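Virnska Folding Guest Mattress, Single

Product code: VK-97
Availability: in stock, dispatched from our Farnislow warehouse

The Virnska is a three-section folding mattress for occasional use by overnight guests, or as a second bed in a child's room. It can be laid directly on carpet, timber or tile. For use on a slatted base, gaps between slats should not exceed 50 mm.

Construction
The core is polyurethane foam with a density of 38 kg per cubic metre. Each section is cut as a single block and sits in its own sleeve. The outer cover is a cotton and polyester blend in grey, closed with a zip on the long side. The underside has a woven non-slip panel on the centre section only.

Specifications
Sections: three
Thickness: 20 cm
Width: 97 cm
Core: polyurethane foam
Cover colour: grey
Carry handle: one, short side

Fitted sheets
Standard single sheets will fit, but may be loose at the corners. The Bakalis fitted sheet is cut to the dimensions of this mattress and is sold separately.

Care
Remove the cover and machine wash on a gentle cycle in cold water. Do not tumble dry. The foam must not be washed. Spot clean with a damp cloth and allow to dry fully before refitting the cover. Air the mattress after each use and store it folded, standing on its end, with nothing on top.

Delivery and returns
Supplied folded in one carton. Orders placed before 2 pm leave the warehouse the same working day. Allow the foam several hours to recover its shape before first use. Unused mattresses may be returned in the original carton, resealed with packing tape along all open seams.

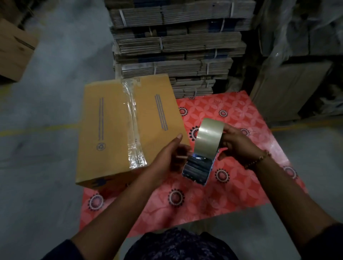
Handheld dispenser with clear packing tape.

Accessories
Bakalis fitted sheet, single
Florkico storage bag with shoulder strap
Replacement cover, grey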